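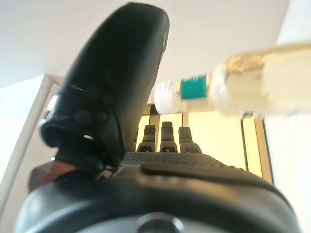
抓取位的机械手：白色瓶盖贴近拇指，三根手指的指尖在掌面另一侧。

四个指头够不够用

一只腱驱动机械手在共享工坊里的装配、标定与返工

绕线轮的槽底直径决定了这只手的大部分脾气。槽底大，指头动得快，闭合力小；槽底小，力够了，电机要多转，线也容易在轮上叠层。Mercy Mwaipopo在Markano工坊的工作台上换过几版绕线轮，最后留在手腕里的那一版槽底偏小，槽壁加高，出线口倒了圆角。她的工作日志里关于这一版只有一行字：“慢，可以接受。”

Markano是一间按月交费的共享工坊，前半间做木工，后半间有打印机、焊台和两张可以上锁的长桌。Mwaipopo的机械手占了靠里那张桌子的一端。项目从五月开始，目标写得很窄：一只装在桌面机械臂末端的四指手，能从台面或支架上取走常见的塑料饮料瓶，换到另一个位置放下，过程中不压扁瓶身，不拧松瓶盖。她没有打算让它弹琴，也没有打算让它叠衣服。

四指指的是一根拇指加三根手指，省掉了小指。对圆柱形物体来说，三根手指并排提供一侧的接触线，拇指在对面顶住，力的平衡已经闭合。第四根手指可以增加接触长度，代价是手掌要加宽，腕部要多塞一台电机，走线通道多一条。腕部外壳的内径早已定死，多一台电机就意味着重画整个腕部。

骨架

手的骨架来自一套叫Skutow的开放图纸。原版图纸按五指设计，指节之间用销轴连接，每根手指一根屈曲腱，回弹靠指背的弹性绳。Mwaipopo保留了指节的外形和销轴位置，掌部重画，拇指根部的关节座也重画。

重画拇指根部是整个机械部分里花时间最多的一项。原版拇指只有屈曲，根部固定在一个折中的角度，捏小东西时偏外，握瓶子时又偏内。新的关节座加了一个转动自由度，让拇指可以绕根部摆到手指对面，也可以收到掌侧。关节座把拇指根部包住，下缘留了一道弧形的唇边，用来限位，同时遮住出线口，免得线被瓶身刮到。

加一个自由度的麻烦在于腱的路径。拇指屈曲腱要穿过会转动的关节座，转动时路径长度跟着变。如果腱从转轴旁边经过，拇指一摆，指尖就会自己弯一点或伸一点。理想情况是让腱正好穿过转轴中心，路径长度在摆动中保持不变。实际装配里转轴中心已经有一根轴，腱只能贴着轴走，剩下的偏差交给软件补偿。她把补偿量做成一张表，以摆角为索引，查到的值直接加到屈曲电机的目标位置上。表是手工量出来的：摆到一个角度，调屈曲电机，直到指尖回到参考块的边缘，记下数值，再摆下一个角度。

指节用打印件，壁厚在销孔周围加到原来的两倍。打印方向值得多说一句。早期几套指节是平躺着打印的，层线与指节长轴平行，销孔周围的受力方向正好把层与层撕开，断口很整齐。后来改成侧立打印，支撑多，表面差一些，销孔处再没有裂过。侧立打印的件需要用铰刀过一遍孔，否则销轴转动发涩，回弹绳拉不回来。

销轴用钢制圆柱销，一端滚花，压进一侧的指节，另一侧留滑配。她试过用螺钉代替，螺纹会啃孔壁，几百次开合后间隙肉眼可见。圆柱销拆卸不方便，要用冲子顶出来，所以在每个滑配侧留了一个小工艺孔。

掌面

手掌是一块宽件，上表面带细密的点状纹理，前缘有一道光滑的凸棱。两处表面做法不同，用途也不同。点纹用来增加摩擦，瓶身落到掌上时不容易沿掌面滑走；凸棱靠近指根，手指弯曲时瓶身会被推向这里，光滑的表面让它在被夹紧之前还能滚动一点，自己找到位置。

这个想法来自一次失败。最初整个掌面都做成防滑的，包括前缘。瓶子接触掌面的一刻就粘在那里，手指继续收，瓶身被推着变形，却不肯滚到指节之间。闭合电流到了上限，控制器报夹紧，实际只有指尖的一小段接触到瓶身，手臂一抬，瓶子就绕着那一小段转下去。把前缘磨光以后，同样的闭合动作，瓶子先滚后停，停下时手指的两个指节都能贴上去。

细点纹的参数她没有系统测过。点距太大，瓶身上的筋条会和点纹咬住，出现一格一格的跳动；点距太小，加工出来糊成一片，摩擦还不如平面。现在这一版取在中间，对表面带筋的瓶子和光面瓶子都还过得去。她说等手上的事少一些再补一组对比，目前没有排期。

电机与腕部

四根指头的屈曲各一台电机，拇指摆动一台，全部塞进腕部。腕部外壳是一个弧形的罩壳，靠近臂端的一侧收口，与Favano机械臂的末端法兰相接。Favano是一台桌面六轴臂，二手，前任主人换过两个关节的减速器，重复精度比铭牌差一点，对抓瓶子没有影响。它的末端负载余量才是真正的约束。

腕部和手加在一起的重量是1396克。这个数字在日志里出现了很多次，前面的版本都更重。减重主要靠三处改动：腕部外壳内壁掏空并加筋；电机支架由铝件换成打印件；走线接头从带锁扣的航空插头换成板对线的小接头。最后一项省得最多，也最后悔。小接头没有锁扣，手臂快速转腕时会被线束拽松，拇指那一路在测试中脱落过好几次。解决办法是在接头后面加一个压线夹，线束在夹子里打一个弯，拉力由夹子承担。压线夹的重量已经算在总数里。

电机选带行星减速的空心杯，输出轴上直接装绕线轮。减速比选得偏大，断电后绕线轮能自己保持位置，瓶子不会因为急停掉下来。代价是外力无法反推电机，手指碰到硬物时没有任何机械上的退让，全部依靠电流检测和腱上的弹性段。

弹性段是后来加的。每根屈曲腱在进入手掌之前串一小段压缩弹簧，弹簧装在套筒里，腱受力超过预紧值后开始压缩。它有两个作用：一是给控制器留出反应时间，二是让三根手指在瓶身粗细不均的地方能各自多走或少走一点。没有弹性段时，哪根手指的腱稍短，哪根手指就先顶住，另外两根停在半路，电流环却以为三根都已经到位。

腱的材料换过两次。钓鱼用的编织线强度够，弯折寿命也够，问题在于蠕变，挂一夜负载，第二天早上零位就偏了。钢丝绳没有蠕变，最小弯曲半径又太大，在指根的导向孔里很快起毛。现在用的是预拉伸过的高模量编织线，装配前在台钳和砝码之间挂够时间再剪。打结的地方用了双重八字结，再点一滴胶。胶只封线尾，结本身不沾胶，否则硬化后的棱边会割线。

控制板

控制板叫Talpur，四层板，主控、电机驱动和电流采样放在一起，尺寸刚好能竖着插进腕部后段。板子是Mwaipopo自己画的，打样第一版把两路驱动的使能脚接反，飞线用了一个月，第二版才改过来。第二版同时把电流采样电阻挪到了驱动芯片的低边近处，走线缩短，采样噪声下降明显。

控制结构分三层。最里面是电流环，在主控上跑；中间是位置环，目标是绕线轮的角度；最外层在桌面的电脑上，以50赫兹下发目标。50赫兹这个数字受总线限制，机械臂和手共用一条总线，手臂的六个关节占掉了大部分时间片。她评估过给手单独拉一条总线，线束要再粗一圈，腕部转动时阻力增加，最终放弃。对取放瓶子来说，外层不需要更快，接触瞬间的处理都放在内层。

接触判断的逻辑写得很保守。手指闭合分为两段：第一段快速走到接近位，接近位由瓶径决定；第二段慢速闭合，每个周期检查电流与绕线轮速度。电流上升并且速度下降，两个条件同时满足并保持若干周期，才判为接触。只看电流会被摩擦欺骗，指节在销轴处偶尔发涩，电流会冒一个尖；只看速度又会在腱松弛时误判。接触之后切换到限流，限流值设为300毫安，再往上瓶身就开始出现压痕。

拇指的处理与三根手指不同。三根手指先到位，拇指后动，这样瓶子先在指侧有了依靠，拇指推过来时不会把瓶子顶飞。顺序反过来的版本也试过，拇指先到，瓶子常常顺着拇指的宽面往瓶口方向滑。拇指指尖做成圆头，侧面较宽，圆头滑到瓶颈收细的地方就会失去支撑，这一点在横放的瓶子上尤其明显。

为什么用横放的瓶子

竖直放置的瓶子对夹爪很友好，两指平行夹爪就能完成，四指手在这个任务上看不出优势。横着的瓶子麻烦得多。瓶颈和瓶身的直径相差很大，过渡段是锥面，指头压在锥面上会产生沿轴线的分力，把瓶子往粗的一端或细的一端推。瓶盖又是一个带竖纹的短圆柱，硬，和瓶身的软形成对比，指头若有一根落在瓶盖上，这根指头会很快达到限流，其余几根还在压瓶身。

Mwaipopo把瓶口朝向拇指一侧作为标准姿态之一。瓶盖靠近拇指，瓶颈经过拇指指尖旁边，瓶身向另一侧延伸。这个姿态下拇指与瓶颈之间的余量很小，摆角差一点，拇指的侧缘就会先碰到瓶盖。程序里为此加了一个检查点：手在瓶子下方停住，拇指保持展开，手臂沿瓶子轴线方向微调，确认位置之后才允许闭合。

检查点依靠视觉。腕部的小相机朝向掌面和指尖，能同时看到拇指、掌心和手指之间的空间。她没有做完整的三维重建，只在画面里找颜色。瓶颈处那一圈蓝绿色的标签很容易从白墙和浅黄色的背景里分出来，颜色阈值加连通域就能得到标签的位置，由标签再推瓶盖。换成没有彩色标签的瓶子，这个办法立刻失效，需要用轮廓，轮廓在逆光时又不稳定。

逆光是工坊的老问题。白天背后的亮面会把自动曝光往下拉，黑色的手在画面里糊成一团，指节边界分不出来。她把曝光锁死在能看清指尖的一档，背景任由它过亮。白平衡也锁死，否则手掌占据画面的比例一变，标签的色相就跟着漂，阈值要放宽到误检的程度。

标定

标定分手内和手眼两步，顺序不能换。

手内标定先找零位。每根手指以很小的电流伸直，直到指背贴住机械限位，绕线轮角度记为零。弹性绳的回弹力随使用时间下降，所以零位要在每次开机后重新找。早期版本把零位存在板上，开机直接读取，几天之后手指在“完全张开”的命令下还弯着一截，取瓶子时指尖先碰到瓶身。

找完零位再测腱长与指尖位置的关系。理论公式是有的，销轴间距、导向孔偏置、绕线轮直径代进去就能算。算出来的值在小角度下很准，弯到后半程开始偏，偏差主要来自导向孔的磨损和线在绕线轮上的叠层。她改用查表，在几个关键角度上用塞块量，中间线性插值。塞块是用车床边角料车的，放在一个旧饼干盒里，盒盖内侧贴着每块的用途。

手眼标定用一块棋盘格，固定在台面上，手臂带着相机走一串姿态，求相机相对于法兰的位姿。这部分用的是现成算法，没有可写的地方。需要注意的是手指的状态：标定时手必须张开到固定位置，否则指尖会遮住棋盘格的角点，检测程序偶尔会把指节上的凹点认作角点，解出来的结果看上去合理，重投影误差也不大，一到实际抓取就偏。拇指弯折处那一排浅凹点尤其像。排查这个错误用掉了两个晚上。

标定之后有一个简短的验证动作：手移动到台面上一根立着的定位销旁边，拇指指尖去碰销的顶端。碰得到就继续，碰不到就从头来。

测试记录

所有取放都写进同一个文本日志，每行一次，字段包括姿态、瓶型、各指接触时的电流、限流保持时间和结果。结果由人填写，选项只有成功、滑落、压痕和中止。Mwaipopo坚持手填，理由是程序对“成功”的判断来自电流，而电流恰好是她想检验的东西。

滑落集中在两种情况。第一种是瓶子偏向瓶口一侧，拇指压在锥面上，抬升时瓶子沿轴线慢慢退出来。对策是在闭合之后先抬很小一段，停住，用相机比较标签在画面中的位置，位置有变化就放下重来。第二种与瓶内的水有关。水在横放的瓶子里会晃，手臂加速时重心偏到一头，指侧的摩擦不够抵消转矩。对策是把手臂的加速度限制降下来，转运时间变长，她认为没有必要优化。

压痕几乎都出现在标签以外的瓶身中段。那里壁薄，三根手指若不能同时接触，先接触的那根会独自承担全部压力。弹性段加上以后压痕减少了很多，没有完全消失。剩下的几次里，有的能在日志中看到中间那根手指的电流明显先上升。中指比两侧的手指高出一截，同样的弯曲角度下它的指尖路径不同，接近位应当单独设置。这个参数现在已经拆开，三根手指各有各的接近位。

中止的原因比较杂：接头松脱、总线超时、有人在旁边开了吸尘器导致供电跌落。最后一项促成了独立电源的采购。原先手和臂共用工坊的一路插座，台锯启动时电压下陷，控制板欠压复位，手指保持在原位，手臂继续走。两个设备的状态从此不一致，恢复时要人工确认。现在控制板在复位后会拒绝一切运动命令，直到电脑端重新握手；手臂程序每个周期检查手的心跳，连续丢失八个周期就减速停下。

线束

机械手的照片通常看不到线束，装配时间却有相当一部分花在上面。从臂端法兰到腕部，要过电源、总线和相机三组线。相机线最娇气，屏蔽层反复弯折后会断在接头根部，表现为画面偶发花屏，晃一晃又好。她把相机线绕成一个松的螺旋，套在编织网管里，随腕部转动像发条一样收放，两端用扎带固定，扎带不勒紧。

腕部转动范围在软件里限到了机械范围以内。图纸上法兰可以转得更多，多出来的部分只会把螺旋绕死。限位写在两处，手臂控制器里一处，上层规划器里一处。规划器的限位更窄，留出来的差值用于急停时的滑行。

电源线与总线分两侧走，在腕部后段才汇合。汇合处原先挨着驱动芯片，电机启动时总线上能看到毛刺，校验错误成串出现。加磁环有用，位置不够；最后把总线换成双绞，绞距绞到手工能做到的最密，错误计数回到可以忽略的水平。

外壳和维护

外壳的螺钉全部统一成一种规格，包括掌面和腕部罩壳。这一条规定是在丢失第三把内六角扳手之后写进日志首页的。拆一次手的顺序是先松腱，再拆罩壳，最后拆掌。跳过松腱直接拆掌，弹簧套筒会弹出来，套筒很轻，落在木工区的锯末里就很难找。

松腱有一个专门的程序，让所有绕线轮反转到线完全放松，然后断电。程序结束前会等待一次按键确认，避免误触之后线从轮槽里跳出来。线一旦跳槽，唯一可靠的办法是拆开重绕。用镊子挑回去的线表面看着正常，底下往往压着一圈交叉，几次满载后开始起毛。

销轴每隔一段时间点一次干性润滑剂。油会带灰，工坊里木屑细粉多，混成膏以后手指发涩，接触判断的电流尖峰就是这样来的。掌面不能沾到任何润滑剂，点纹一旦有油，要用酒精和硬毛刷慢慢刷。她在给销轴上油时用纸胶带盖住掌面，撕掉胶带后再擦一遍。

弹性绳属于消耗件。更换时把同一批次的绳子一起换掉，单换一根会让那根手指的回弹比别的快，零位查找的电流阈值又要单独设。旧绳剪下来后量一下自由长度，写在日志里，几次之后就能看出哪根手指用得最狠。到目前为止是拇指。

软件里的一些细节

上层程序是一个状态机，状态不多：待机、接近、检查、闭合、试抬、转运、放下、退出。每个状态有超时，超时一律回到张开并后退，后退方向固定为沿掌面法向离开。早先的后退方向是垂直向上，手在瓶子下方时向上会把瓶子一起托走，手指处于张开状态，瓶子滚到哪里全看运气。

放下比抓取难写。瓶子横放时会滚，台面如果有一点斜度，手一松瓶子就走。她在目标位置用了一对V形支架，手把瓶子送到支架上方，下降到手臂关节电流出现小幅变化，判定瓶身已经受支撑，然后先松拇指，停一下，再松三指。三指松开的速度很慢，松得快时指节背面的弹性绳会带着瓶身弹一下。手最后向侧面退出，不能向上，理由同前。

试抬的判据调整过多次。标签位置的像素偏移受曝光和反光影响，瓶身转动时标签的可见形状也会变，哪怕瓶子并没有沿轴线滑。现在只取标签靠近瓶盖那一侧的边缘，沿瓶子轴线方向投影，忽略垂直于轴线的分量。阈值宁可偏严，误报只是多试一次。

代码里保留了一个不太好看的延时，在接触判断之后、切换限流之前。去掉它，拇指有时会在切换瞬间回弹一点。Mwaipopo怀疑是位置环的积分项没有清干净，看过几遍代码没有找到，延时就一直留着，旁边的注释写着“查”。

尚未解决的部分

拇指摆动的补偿表只在空载下量过。拇指受力以后，腱绷紧，贴着轴的那一段摩擦增大，补偿量应当有所不同。目前的做法是在闭合后冻结摆角，避开这个问题。如果以后要在抓住物体的同时调整姿态，比如把横着的瓶子在手里转正，就必须重新量。

指尖没有触觉。她买过一批薄膜压力传感器，贴在指尖内侧试了几天，引线要穿过两道销轴，弯折处很快断。柔性电路板可以绕过这个问题，需要在指节侧面开槽，侧面的壁厚又不够。下一版指节的草图已经画了，槽开在背侧，和弹性绳并排，绳子要往旁边让。草图钉在长桌上方的软木板上，旁边是总线的接线表。

视觉依赖标签颜色这一条，她打算用一组标注过的画面训练一个小的检测模型来替代。画面已经在攒，标注进度取决于晚上有没有空。另有一个更省事的办法是给每只测试瓶缠一圈彩色胶带，工坊里有人提过，她没有采用，胶带会改变瓶身的摩擦。

Skutow原版图纸的维护者收到了她提交的拇指关节座修改，回信要求补一份带尺寸公差的剖面图。剖面图画完了，公差那一栏还空着，要等下一套打印件冷却后逐个量孔。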